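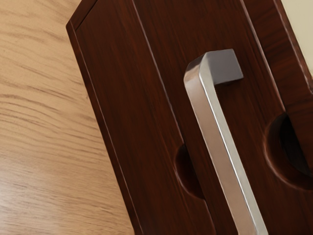
*Fig. 2. Mueble de madera oscura y superficie de madera clara.*

## 2. Preparación y primer uso del nebulizador Rimik

Lea este apartado completo antes de enchufar el aparato. Los datos de limpieza a fondo y almacenamiento están en el apartado 4.

El Rimik es un nebulizador de compresor para uso doméstico. Debe utilizarse únicamente con medicamentos recetados o recomendados por un médico, en la dosis y con la frecuencia indicadas por este.

### 2.1 Contenido de la caja

- Unidad principal (compresor) con cable de alimentación
- Tubo de aire
- Vaso nebulizador Prirnside, formado por depósito, difusor y tapa
- Boquilla
- Mascarilla de adulto y mascarilla infantil
- Filtros de repuesto
- Bolsa de transporte

Si falta alguna pieza o llega dañada, no use el aparato y póngase en contacto con el distribuidor, Öztürkmen, con el número de serie a mano. El número figura en la etiqueta de la base del compresor.

### 2.2 Colocación

1. Saque la unidad principal de la caja y retire la película protectora de la tapa del filtro.
2. Coloque el compresor sobre una superficie firme, lisa y horizontal. No lo ponga sobre la cama, un sofá o una alfombra.
3. Deje libres las rejillas de ventilación de los laterales.
4. Compruebe que el enchufe queda accesible y que el tubo de aire llega hasta la persona sin tensarse ni doblarse.

**Nota:** el nivel de ruido en funcionamiento es de 56 dB. Sobre muebles huecos puede percibirse más alto. Un paño fino debajo de las patas lo reduce, siempre que no tape las rejillas.

**PRECAUCIÓN:** no utilice el aparato dentro de un armario o un cajón, ni cerca de una bañera o un lavabo con agua. Si el compresor cae al agua, desenchúfelo antes de tocarlo y no vuelva a usarlo.

### 2.3 Limpieza previa

El vaso, la boquilla y las mascarillas no se suministran estériles. Antes del primer uso:

1. Lávese las manos.
2. Desmonte el vaso Prirnside girando la tapa hacia la izquierda y extraiga el difusor.
3. Lave todas las piezas, excepto el tubo de aire, con agua templada y jabón neutro.
4. Aclare con agua abundante y sacuda el exceso.
5. Deje secar al aire sobre papel de cocina limpio. No use secador ni microondas.

El tubo de aire no se lava. Si aparece humedad en su interior, conéctelo al compresor sin el vaso y deje el aparato en marcha hasta que se seque.

### 2.4 Montaje y llenado

1. Con el interruptor en posición **0**, enchufe el cable a la toma de corriente.
2. Coloque el difusor en el centro del depósito. Debe quedar apoyado en el fondo, sin holgura.
3. Vierta el medicamento. El volumen mínimo es de 2 ml y el máximo de 8 ml.
4. Cierre la tapa girándola hacia la derecha hasta notar el tope.
5. Acople la boquilla o la mascarilla.
6. Conecte un extremo del tubo al compresor y el otro a la base del vaso. Presione con firmeza y sin girar.

**Nota:** si el volumen recetado es inferior al mínimo, pregunte al médico o al farmacéutico si puede completarse con suero fisiológico. No añada agua del grifo.

**PRECAUCIÓN:** no introduzca aceites esenciales, infusiones ni jarabes. Pueden irritar las vías respiratorias y obstruyen el difusor.

### 2.5 Inhalación

1. Siéntese con la espalda recta y los hombros relajados.
2. Ponga el interruptor en posición **I** y espere a que salga niebla por la boquilla o la mascarilla.
3. *Con boquilla:* sujétela entre los dientes y cierre los labios alrededor. Inspire despacio por la boca y espire con normalidad.
4. *Con mascarilla:* ajústela sobre la nariz y la boca. La goma debe sujetar sin apretar.
5. Mantenga el vaso vertical durante toda la sesión.
6. Termine cuando la niebla salga de forma intermitente. Es normal que quede una pequeña cantidad de líquido en el depósito.
7. Apague, desenchufe y tire el líquido restante. No lo guarde para la siguiente toma.

Los niños deben usar el aparato con un adulto delante. Si el niño llora, detenga la sesión y espere a que se calme, pues con el llanto llega menos medicamento a los pulmones.

**ADVERTENCIA:** si nota mareo, temblor, opresión en el pecho o más dificultad para respirar, interrumpa la inhalación y consulte al médico. En caso de dificultad grave, llame a emergencias. Este aparato no sirve para la respiración asistida ni para la anestesia.

### 2.6 Registro en Sernaleck (opcional)

La aplicación Sernaleck permite anotar las sesiones y recibir avisos para cambiar el filtro. El nebulizador funciona igual sin ella, y no se conecta al teléfono: las sesiones se introducen a mano.

1. Instale la aplicación y cree un perfil para cada persona.
2. Pulse **Añadir aparato** y escriba el número de serie.
3. Active **Aviso de filtro**. El valor de fábrica es de 60 sesiones.

Cambie el filtro antes si se ve gris o está húmedo. Si varias personas comparten el compresor, cada una necesita su propio vaso y su propia boquilla o mascarilla, y las sesiones de todas cuentan para el filtro.

### 2.7 Si algo no funciona

| Problema | Qué comprobar |
|---|---|
| El aparato no arranca | Enchufe bien introducido; interruptor en **I**; corriente en la toma |
| Arranca, pero no sale niebla | Difusor colocado; medicamento en el depósito; tubo sin dobleces |
| Sale poca niebla | Filtro sucio; difusor obstruido; vaso inclinado |
| El líquido gotea por la tapa | Tapa mal cerrada; volumen superior al máximo |
| Se para durante el uso | Protección térmica activada: apague, desenchufe y deje enfriar con las rejillas libres |

Si el problema continúa, no abra la carcasa. El compresor no contiene piezas que pueda reparar el usuario. Para solicitar servicio técnico, consulte el apartado 6.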